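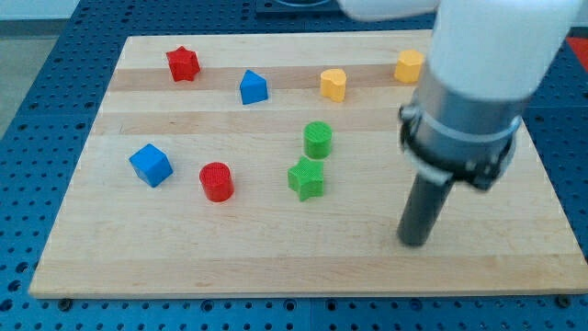
I'd been told to bring a jumper, because the workshop at Lostisen is an old cool store and the heating is more of a rumour. What I should have brought was a second notebook. The engineer who runs the arm bench talks fast, and she'd been up since five re-running a batch she wasn't happy with.

She's spent the past few months comparing end tools for small pick-and-sort jobs, all on the one arm, all with the same set of coloured plastic shapes. I asked why hearts and stars — it looked a bit like a toddler's birthday to me.

"Cubes flatter everybody," she said. "You can put any old pincher on a cube and look like a genius. Give it a star and you find out where it actually wants to hold on."

The two tools she keeps coming back to are a two-finger gripper from Botau and a single straight rod that Vītola makes, which mostly nudges and slides things where you want them. She didn't expect to like the rod. "I thought I'd have it off again by lunch. But it's so simple! There's one contact point, so when something goes wrong I know exactly where it went wrong."

So which one won? She pulled a face at me, then pulled up the spreadsheet. The Botau had 1,961 tries behind it and the rod had 1,583, and she won't call it until the two are even. What she would say is that the gripper is much better when a shape has to end up somewhere high, and the rod is kinder when two pieces are nearly touching. "Fingers need room either side. If there's a cylinder snug up against a star, you're going to bump one getting to the other."

Round things are the rod's weak spot. Push a cylinder a hair off centre and it slews away sideways, and she has had to slow the arm to 80 millimetres a second to keep them under control. The heart is its own kind of trouble (push it on a lobe and it turns, push it in the notch and it behaves).

We got onto controllers over a cup of tea. She swapped to the Milano box a while back and is still grumpy about the menus, though she likes that it lets her save a tool offset and get it back with one button. The old one made her type everything in again. "I did that 27 times before I cracked it and wrote a script."

I asked what she'd tell a small shop looking to buy its first tool. She had a good think about that one.

"Take your worst part along to the demo, the ugly one that rolls. They'll have brought a nice cube."

She's hoping to start on suction cups in September, once the rod has caught up on its numbers. I've asked to come back for that, and I'll bring two jumpers.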